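Robotics Laboratory Course, Section 2
Handout: Comparing Hand-Held Grippers
Issued 1/25/24

Purpose of the session

Students will compare two hand-held gripper designs, the Daleck and the Cindora, and report which is better suited to collecting demonstrations at a desk. The arm is not used in this session. Results will be carried forward to the unit on controllers, so records must be complete enough for another group to read without assistance.

Both designs have two fingers with replaceable pads. They differ in finger stiffness, in the travel of the trigger, and in the angle at which the wrist camera is mounted. The last of these has the greatest effect on what may be learned from a recording. A camera set too low loses sight of the object once the fingers close; one set too high records a good deal of the room and little of the contact.
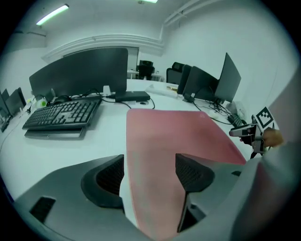 Before any trial, confirm that both fingertips remain in view through the full travel of the trigger. Open and close the jaws slowly and review the recording at normal speed. If either pad leaves the view, loosen the camera bracket, correct the angle, and repeat the check. Do not correct the angle between trials of the same set.

Part A. Grip force

Mount the gripper on the Geraghty bench gauge and close it by hand until the trigger stops. Record the reading for each of the 2 designs. Objects supplied for this part have masses of 400 g and 1000 g. The heavier object is to be lifted only after the lighter one has been held for a full count without slipping. Worn pads should be reported to the instructor and noted on the record sheet.

Part B. Two-handed work

One operator holds a gripper in each hand. The second member of the group starts and stops the recording and keeps the log. Elbows should be free to move, and the chair should be set so that the operator can reach the far side of the work surface without leaning.
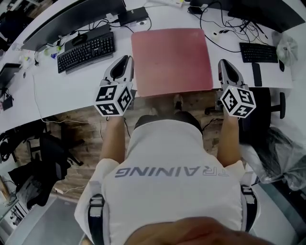
Marker tracking is lost most often when the wrists turn inward or when one gripper passes over the other. Groups should log each loss as it is reported by the Sumon software, together with the task being performed. A trial with a loss is kept in the data set and marked; it is not deleted. The reference set from the October session contains 3814 recordings and was prepared under the same rule.

Report

Submit the force readings, the tracking log, and one page of written comparison. State which gripper the group would choose for Part B and give the evidence for that choice. Comfort of the handle may be discussed, but it should be kept separate from the measured results.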